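Trurkby Maple Board, Three Months In

June
By the Home Kitchen desk

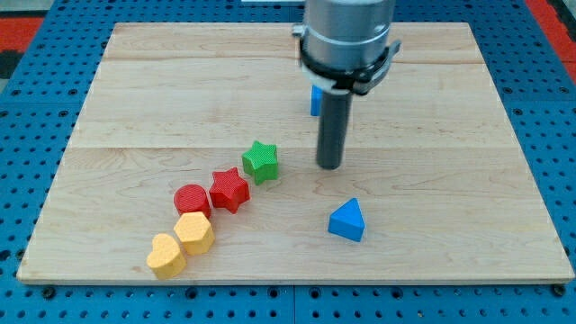

A light wooden board with the planks running lengthwise. Seams are where I look first on any board.

I was ready to dislike the Trurkby. The box promises a board "for life," and I have owned three boards for life, two of which went out with the trash. The last, a Kerekes, split along a glue line before its second winter.

The Trurkby costs $42, plus $6 for a tin of the company's own board oil, which the leaflet pushes hard. I used plain mineral oil from the drugstore on one half and theirs on the other. After 38 days I could not tell the halves apart, and neither could anyone I asked at dinner. Skip the tin.

As a cutting surface it's good. Onions, bread, a couple of squash that needed real force, and the knife marks stayed shallow. My chef's knife needed honing no more often than usual. The board is heavy enough to stay put on a damp towel, which you will need, as it has no feet. The leaflet calls this "fully reversible." I call it leaving out the feet.

My bigger complaint is the claim that it "resists warping." It was flat for some 16 days. Then I left it leaning by the sink overnight, as people do, and by breakfast it rocked at one corner. A day lying flat with a stockpot on it took out most of the rock. A little is left.

There's no juice groove either, so a roast will run onto the counter. The Dredgate has a groove and costs less, though its surface felt rough to me right out of the wrapper and sanding it was a chore.

The warranty covers "defects in joinery" and excludes water damage, heat damage and "improper care," and I'd like to know what that leaves. I wrote to ask and got a link to the same page.

Would I buy it again? At full price, no. If it dropped under $30 I'd think about it, and I'd dry it flat on a rack from the first wash.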